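**Adero adds trouser line to garment care service**

Adero has extended its garment care service to cover casual pants, following a five-week intake period at its Fernska site. Until March the service accepted shirts, knitwear and bed linen only. Pants were turned away at the counter because the site had no agreed method for pressing, folding or hanging them.

The new method sheet covers cotton and cotton-blend pants without lining. Each pair is checked at the pockets, laid across the table with the legs together, smoothed from the waistband down and then either folded in thirds or hung over the bar of a plain hanger. Customers choose between the two when they drop off. Wool dress pants and anything with a permanent crease still go to Hviid, which has handled Adero's pressing since the service opened.

Tables at the site are white, with a smooth top and a small rack standing directly behind them. The rack position was changed once during the intake period. It had been on the side wall, and staff carrying a pair by the waistband tended to put a new crease into the knee on the way.
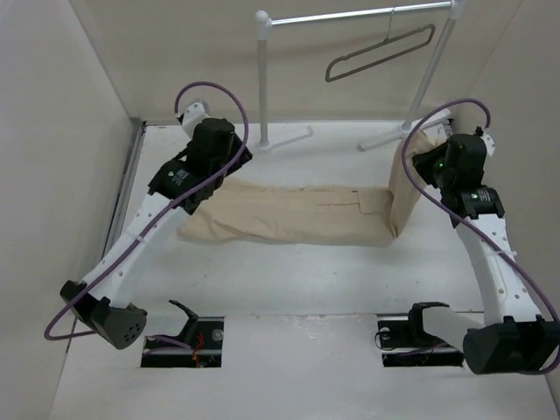 *A pair of beige pants on the table, with the rack and an empty hanger behind.*

Adero logged 3,187 items during the period, of which over 300 were pants. The most common fault recorded was a pocket bag left turned out, followed by legs of uneven length after folding. Both are now listed on the method sheet as reasons to open the fold and start again. Buttons and zippers are closed before smoothing – an open fly pulls the waistband out of line and the error carries down to the hem.

Hangers are supplied by Cateck in a single width. Pants with a waist measurement above 40 inches are folded by default, as the fabric bunches at the ends of the bar. A wider hanger is on order.

Prices for folding are the same as for shirts. Hanging costs slightly more and includes a paper cover. Pants can be dropped off at Fernska until 4 p.m. for return the following working day; the other collection points will accept them once their racks have been fitted.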